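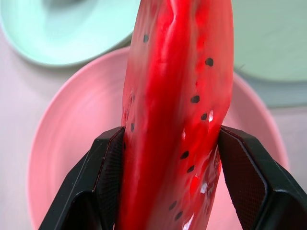

### 4.3 Running the soft-grip demo for visitors

Use the toy watermelon wedge for this one. It flatters the gripper, so don't let anybody present it as proof of fruit handling. Zaid Dabbas did that at the January open day and we spent the afternoon answering for it.

1. Clear visitors to the far side of the yellow line.
2. Set out the pink bowl and the two green plates.
3. Load program 6. Check that the speed reads 40 per cent or less.
4. Close the fingers on the wedge by hand control before starting the cycle.
5. Run 10 cycles, then stop and wipe the finger pads.

**Caution:** The stop button stays with the operator. Don't hand it to a guest, however keen.

**Note:** The Detura leaflet says the grip "adapts to any object". We haven't seen that — at Mivstead it adapted to the objects we had practised with. If asked, say so.

Report any drops to Pendo Kariuki, including the ones visitors missed.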